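Medical Laboratory Technologist (evenings and nights), Vullier Diagnostics, Flemmont

Posted November 23, 2025
Open until filled

We have read a lot of laboratory job ads over the years, and most of them could be swapped with each other without anyone noticing. They promise a fast-paced environment, which means short staffing. They promise competitive pay and leave out the pay. They ask for a passion for excellence, and we have never found a way to test for that at an interview. We will try to do better, and you are welcome to doubt us.

Vullier Diagnostics is an independent medical laboratory on the north side of Flemmont. We run hematology, routine chemistry, coagulation and urinalysis for clinics, nursing homes and two small surgical centers. Microbiology goes out to a partner laboratory in Chamoun and comes back when it comes back. On an ordinary day we receive 1,582 specimens, and a good share of those arrive after 5 p.m., when the clinics close and the couriers all turn up together.

That is the shift we are hiring for.

The job

You would work from 4 p.m. to 2 a.m., four shifts a week, with every third weekend included. There are 17 people in the laboratory altogether and 6 of them work evenings. You would be the seventh. The role was approved in August after the evening crew put together a long and fairly blunt document about turnaround times, and it has taken until now to get the ad out. Make of that what you like.

Most of the evening is chemistry and hematology. You will load and maintain analyzers, run and review quality control, look at blood smears the analyzer has flagged, release results, and phone the critical ones. You will spend more time than you would wish on the telephone asking a clinic which of two patients a tube belongs to. Sometimes the clinic won't know either, and then the specimen is rejected. We mean that. If you reject a badly labeled tube and a client complains, the complaint goes to the laboratory manager and stays there.

You will also be expected to do the dull parts properly: temperature logs, reagent lot checks, competency records. We don't believe anyone who says they love these. We do want someone who fills them in at the time and not from memory at the end of the shift.

About automation

Every second vendor who visits us says that staff like you will soon have nothing to do. We bought a specimen sorting line from one of them, Cloltport, and it does sort tubes. It also stops when a label is wrinkled, when a cap is a shade off, and at times for reasons the service engineer has not been able to give us. When it stops, people sort by hand, so you should be able to do that quickly and without resentment.
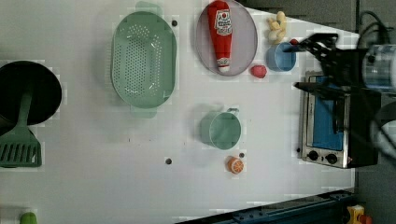
We are not against new equipment. We would like to see it work for a month on our own specimens before we believe the brochure, and we expect our technologists to be the same way. If you join us you will take part in method validations, and a validation that says "this is no better than what we have" counts as a finished piece of work. We have shelved two purchases on that basis.

The same goes for the result review software. It autoverifies a large part of the routine chemistry, and it is right nearly all the time. We need a person who still wonders about a potassium that makes no sense for the patient.

What you need

A bachelor's degree in medical laboratory science or a related subject, or an associate degree plus solid bench experience. Current certification as a technologist or technician. A state license if you already hold one; if you are moving from a state that does not require it, talk to us before you apply for anything or pay for anything.

At least a year on a clinical bench. New graduates have done well here on days, but evenings have less backup and we don't think it would be fair to start you there. If you are newly qualified, write to us anyway and say so. Day positions come up.

You should be able to read a peripheral smear without help and know when you do need help. You should be able to write a clear handover note. You don't need to know our particular analyzers, as training takes six weeks and happens on the day shift.

You don't need a cover letter about your lifelong dream of working at Vullier. We would not believe it.

What we offer

The hourly rate depends on your certification and years at the bench. We will tell you the exact figure in the first phone call, before you take time off for an interview. There is an evening differential on every hour worked after 6 p.m., and a separate weekend differential on top of it. Health, dental and vision coverage begin on the first day of the month after you start. Paid time off is 17 days in the first year. We pay certification renewal and the continuing education you need to keep it, though we do not pay for travel to conferences.

Parking is free. The break room is small and the vending machine is not reliable, so most people bring dinner.

We don't offer a signing bonus. We tried one a few years ago and it mainly attracted people who left the week it paid out.

Things you may want to ask us

Why the last person left (there was no last person, the position is new). How often evening staff are asked to stay late - often enough last winter that we thought this ad was needed. Whether the schedule really is four shifts. You can ask the evening crew that yourself, with no manager in the room. Every candidate who reaches the second stage gets an hour on the bench with them, and we pay you for the hour.

How to apply

Send a resume and a short note to Illia Maksymiv, laboratory manager, at the front office in Flemmont, or hand them in at reception between 8 a.m. and 6 p.m. In the note, describe one result you did not believe and what you did next. Half a page is plenty. Leave out anything that could identify a patient.

We answer every application within 7 working days, including the ones we turn down. Interviews are held at the laboratory, with an evening slot for people who work days. Two professional references are needed before an offer, not before an interview.

Recruitment agencies: please don't call. We have your brochures too.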